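Looking After the Two-Arm Phone Cell: Questions We Get a Lot

Updated Tuesday, May 12, 2020

This page covers the Zitau cell, the one with the two arms that pick up and pass phones. If you run the Nimside bench, most of it will still apply, though your cables are routed differently and you should go by your own sheet for those.

I'm new on the cell. What should I do before I switch it on?

Welcome! Take a slow walk around it first, please, even if you're in a hurry. Look at the mounting plate along the front edge and make sure both bases sit flat on it with no gap. Then look down at the little circuit boards by the bases and check that nothing has been pulled loose or leaned on. Once power is up they should both light. If one stays dark, switch off again and reseat its connector before you try anything cleverer.

How tight should the cable ties be?

Looser than you would think. The ribbed hose has to slide a little as the elbow bends, so leave enough room to wiggle it with a fingertip. We had a new set pulled good and snug last year (it looked beautiful) and the left wrist cable failed within the month. Keep the big loop over the shoulder, too. It looks untidy and people are always tempted to shorten it, and then the arm runs out of hose when it reaches across the table.

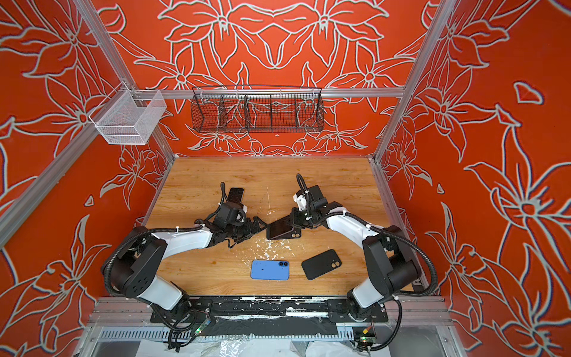

The handoff in the middle is the hardest thing we ask of the arms, and it's where worn finger pads show up first. If phones start to twist or slip in the grip, swap the pads on both sides together, even when only one side looks bad. A fresh pad against an old one grips unevenly and you'll be back again by the end of the week. We change them every 3000 cycles whether they need it or not, and I'd encourage you to write the count in the log, because memory is a poor way of keeping track of it.

Do I have to recalibrate after changing pads?

Yes, but only the short routine, number 1216 in the menu. It closes each gripper, opens it again, and takes a few minutes. The long one, 369, is for when an arm has been unbolted or the plate has been moved. You won't hurt anything by running the long one when the short one would do, you'll just have plenty of time for coffee.

The grippers meet, but one is a little higher than the other. Is that a fault?

It depends on what they're doing. In the middle of a pass, with each hand on its own phone, they can be at any height they like. When both are holding the same phone, they ought to agree. If they don't, check the bolts on the base before you touch any settings.

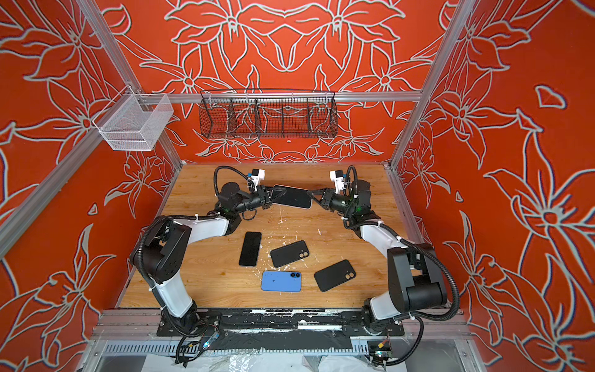 Both grippers on a single phone, with the other four left out on the table.

Does it matter which phones I use for a test run?

Mix them up! Put some face down and some face up, and turn them at odd angles. A neat row tells you very little. Please use the test phones from the drawer and never your own, however sure you feel.

Can I clean the white marks off the tabletop?

You can try, and bless you for it, but they don't come up with a damp cloth and we'd ask you not to use solvent near the arms. Loose grit is another matter, so brush that off every shift.

What about the cameras on the wrists?

Dry lens cloth only, and hold the mount steady with your other hand while you wipe. If a mount gets knocked, even slightly, run the camera check before the next job.

Where do spare pads and ties come from?

Pads come from Pangilinan and ties from Skodmont, in bags of 50. When you open the last bag, put a note on the order sheet by the door.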